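About us

Home > About us

Tillham Table Works. Secondhand tables, desks and benches, mended, sanded and sent back out. Also chairs when we have room, which is not often.

Who we are

Small workshop, two rooms and a yard, bottom end of Tillham behind the old dairy. Eleven of us on the books, most part time. Started as a Saturday-morning thing in a borrowed garage and got out of hand. Been in the present building 13 years now. Roof mostly fine.

We take in tables that people have given up on. Wobbly legs, split tops, ring marks, the dog's been at it. We mend what can be mended and sell it on at a price normal people can pay. What can't be mended gets cut up for parts. Very little goes in the skip and we get grumpy when it does.

What we do

Repairs to your own furniture. Bring it in or send a photo first. Photo first is better, saves you lugging a sideboard across town for us to say no.

Sanding and re-oiling. Our bread and butter. Kitchen tables mainly. Some desks.

Resizing. Table too long for the new flat? We can usually take a bit off one end. Can't put it back on again afterwards, so measure twice please. Then measure agian.

Made-up tables. Old top, different legs. These go quick. Look on the shop page, or come and have a nose around the front room.

Hire. Trestles and benches for weddings, fetes, school fairs. 50 trestles in the hire stock, all the same height now (they weren't always, sorry to the bowls club).

What we don't do

Upholstery. Glass tops. Anything with woodworm, please, please don't bring it in the building. Pianos, no. We get asked a lot.

How we work

Everything that comes in gets a ticket and a letter. A is light work, B is a proper repair, C is see-me-first. C pile is always the biggest. Ticket goes on a string on the leg and stays there till it goes out the door. If you ring up, have the ticket number handy or we'll be hunting round the back for ages.

Tops come off first if they'll come off. Then legs and rails get cleaned, glue joints knocked apart, old glue scraped. Boring bit. It is the bit that matters though, new glue on old glue won't hold. Clamps on overnight. Next day, flatten the top, fill the worst, sand down through the grades. We leave some marks in. A table that's had forty years of dinners on it should look like it has.

Finish is oil or hard wax, your choice. Oil is easier to look after, wax stands up better to hot cups. Varnish only if you really insist and we'll pull a face.
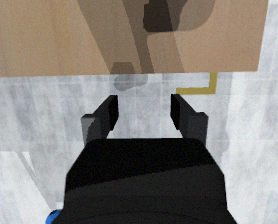 Light brown wood, with the grain showing faintly.

Colour is the thing people ask most about. Short answer, wood isn't one colour and it won't stay the colour it is on the day you collect it. Pine goes orange. Cherry darkens. Oak does what it wants. Anything by a window will change faster than anything that isn't, so shift your fruit bowl now and then or you'll have a pale circle for life. If you want a match to something at home bring a drawer or a shelf from it. Not a phone picture. Phone pictures have caused more rows in this shop than money has.

Where the wood comes from

House clearances, mostly. Schools closing down their old labs, that's good timber, keep it coming. A couple of pubs. For new rails and battens we buy from Brullura, the sawmill up the valley, who let us have the short ends cheap and don't mind us turning up in the estate car with no notice. Hinges, bolts and brackets from Fetitz on the trading estate. Both local, both paid on time (we try).

The people

Five on the benches, two on finishing, one on the van, the rest share the front room and the phones and the bookings. All do a bit of sweeping up. We've had school leavers come for a fortnight and stay for years. One came for a fortnight and stayed a fortnight, also fine.

No qualifications needed to start. Steady hands, turn up on time, don't wear your good jumper. Training is done at the bench next to someone who knows. Takes a year or so before we let you near the big saw.

And Han, the shop cat. Came with the building. Sleeps on whatever has just been finished, check your table for hairs before you load it up.

Evening classes

Spring and autumn, in the back room. Next lot start in April. Beginners make a small bench to take home, everyone else brings their own project. Starts 7pm, kettle on from quarter to. Tools and timber included for the beginners, others pay for what they use. Places go fast so put your name down at the counter or drop us an email. Waiting list is a real list, on the wall, in pencil. We do go down it in order.

Bring: old clothes, closed shoes, a pencil. Hair tied back. Ear defenders are on the hooks by the door, put them back on the hooks by the door.

Prices

On the prices page. They went up a little this year, glue and electric mostly. Quotes are free and good for a month. We ask for half up front on B and C jobs. If we open something up and it's worse than we thought we ring you before carrying on, always.

Uncollected items: we'll chase you three times then it goes in the front room with a price on. Sounds harsh but there's a sideboard here that has been waiting longer than some of the staff.

Delivery

Van goes out most afternoons. Free in Tillham, small charge beyond. Ground floor only unless you've arranged it with us first, and tell us about stairs. And the bend in the stairs. And the low ceiling. Number 113 bus stops at the end of the lane if you're coming without a car, then it's a short walk down past the dairy gates. Parking in the yard, but not in front of the double doors, the van needs to get out.

Giving us furniture

Yes please to: solid tables, benches, desks, loose legs, drawers without a home, bags of old screws.

No thanks to: flat-pack, anything painted before you were born (lead), mattresses. Why would we want mattresses. Somebody leaves one every Christmas.

Ring before you drop off. If the gate's shut we're shut, don't leave things in the lane as they get wet and then they're firewood.

Get in touch

Email is best, we look at it first thing and again after lunch. Phone gets answered when the sander's off. Messages on the website form do reach us, it just takes a day or two as they go to the old adress first and get forwarded.

Opening hours are on the contact page, along with the map. Satnav sends you to the wrong side of the river, use the map.

Shop | Repairs | Hire | Classes | Prices | Contact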